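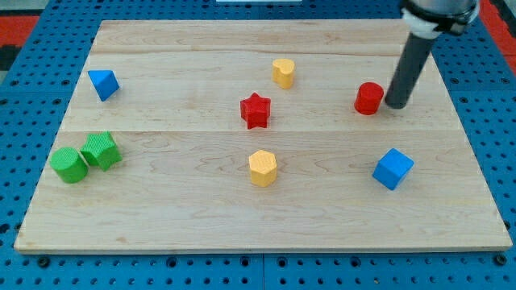 Eight blocks and one grey rod: the whole kit for the pushing task.

Blog > Robots > Language and pushing

August 30, 2026

I've been wanting to write this one up for weeks, and now that the numbers have settled down I can. Short version: you can get a robot arm to follow typed instructions about blocks on a board far better if you write the instructions after the fact. I love this result. I'd read about the idea in other people's papers (relabelling in hindsight is an old trick and I claim no credit for it), but seeing it work on my own bench is something else!

The task first. There are eight wooden blocks, two each of red, yellow, green and blue, and the pairs never share a shape. Red is a star and a cylinder, yellow is a heart and a hexagon, green is another star and another cylinder, and blue is a cube and a triangle. So "the red one" is ambiguous and so is "the star", and the model has to use both words to get anywhere. The arm can't pick anything up. It has a plain rod on the end and all it can do is shove.

Pushing is harder than it sounds. Push a cube off centre and it spins. Push a cylinder and it slides away nicely until you want it to stop next to something. The heart is my favourite and also the worst, as the notch catches the rod and then lets go of it without warning.

My first attempt, back in March, did things the obvious way. I'd write a command such as "move the blue cube to the left of the green star", then drive the arm by hand until it was done, and save the lot as one training run. I collected 286 of these and it was miserable. Half my time went on resetting the blocks and reading the next command off a sheet, and the driving was stiff and careful in a way that taught the model to be stiff and careful too. It would creep up to a block and hover there.

Ngọc Phí suggested dropping the commands altogether. Just push things about for a while, keep recording, and let someone watch it back later and write down what happened in any stretch that looked like a proper action. So we did that. We called the new set Londari, and the old one stayed as Itden, which was only ever a folder name that stuck.

The difference in pace was wonderful. You drive with no goal beyond keeping busy, nudge the star into the cylinder, change your mind, sweep the heart round behind everything, and every bit of it can be used. One stretch of pushing often got several descriptions, from "push the heart up a bit" to "bring the two yellow blocks together". We ended up with 2,000 labelled clips, in ordinary scruffy English, spelling mistakes included. I left the mistakes in on purpose and I'm glad I did.

Then the test. I wrote a fresh list of commands, none copied from either set, and ran both models through it with the blocks shuffled before each go. The Itden model managed a bit under half. The Londari model finished 227 of 286 (I kept the test list the same length as the old training set, purely so I'd remember it). You can also talk to it while it's moving! Type "no, the other star" and it pulls back, goes round and has another try. I never trained for that as such. I think it comes from all the mind-changing in the free pushing.

Now the bits that don't work. Anything with "between" in it is poor. It will get a block near the right pair and then knock one of the pair away. Two blocks that are touching are a pain, as pushing one drags the other along, and the model seems to have no idea that this will happen. Long requests such as "put everything in a line" go to pieces after the third block or so, though feeding it one short step at a time gets you there. And more clips isn't a fair fight against fewer, I know. I need to cut Londari down to the same size as Itden and train again before I say too much about which way of labelling is better. That run is queued for the Tennant machine.

I also want 5 people who've never seen the set-up to type whatever they like at it. My own phrasing is all over the labels and I suspect it flatters the score. If you're near Sakside and fancy an afternoon of bossing a robot about, leave a comment.

14 comments
Shared 31 times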